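About Clumus

Clumus is a small company which teaches household and hotel tasks to service robots. We prepare rooms, we carry out the tasks with our own hands, and we deliver the recordings to firms that build the machines. The company was founded by Jarmila Matoušek in February, in two rented rooms, after she had worked many years in hotel housekeeping.

Our first customer was Skarno, a maker of robots for guest houses. They asked for 1,000 recordings of one simple job, setting a small table and clearing it again. We delivered 1,942, and a part of them we had to do twice, as our first way of holding the grippers was too quick for the robot to follow.

What we do the whole day

Our recordists wear a backpack rig and work with a gripper in each hand. The markers on the grippers let the software follow each movement. Everything that a guest or a family would do with the fingers, we do with two jaws: we lift the lid, we turn the knob, we move the cup to the side. It is slower than people expect. A new colleague needs some patience in the beginning, and also some strength in the wrists.

We work in furnished rooms, and more than one person can record at the same time. The objects on the tables are changed often, so that the robot does not learn only one vase and one cup.

At the round table and tray, with a gripper in each hand:

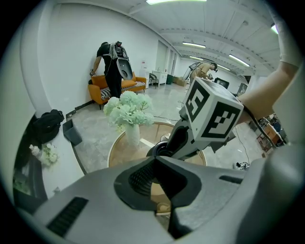
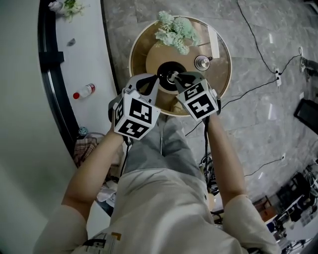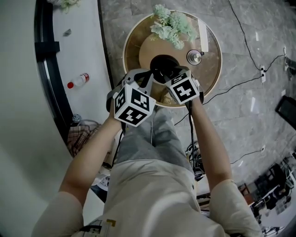

How our work has changed

Most of us came from jobs which automation has touched already. Zdeňka Kollár was packing orders in a warehouse until the packing line was automated. Today she leads our training and decides which recordings are good enough to leave the house. She did not study computers. She knows very well how a tired hand moves, and this knowledge is useful here.

We are asked sometimes if we are not helping to remove the work of other people. We take this question seriously and we do not have a complete answer. In the guest houses of our customers, the robot at present clears tables and carries linen, and the staff has more time at the reception and in the kitchen. Some of the staff like it. Others miss the quiet hour in the morning when they prepared the breakfast room alone. We write down both opinions and send them to the customer together with the recordings.

For our own team we have made a few rules:

Each recordist may stop a session without giving a reason.
The rig comes off for 10 minutes after every block of recordings.
Nobody is paid by the number of recordings.
A person who finds a better way to do a task shows it to the others, and it is written into the task sheet with his or her name.

The last rule was a wish of the team. The task sheets are kept in Jurčo, our own planning program, and there are 39 of them now.

Working with us

We are looking for recordists for the morning and the afternoon shift. Experience from hotels, care homes, kitchens or cleaning is welcome, and a technical education is not required. You will receive a paid introduction of two weeks with Zdeňka, and you may try the rig before you sign anything. Please write a few lines about yourself, in English or in Czech, and send them through the contact form.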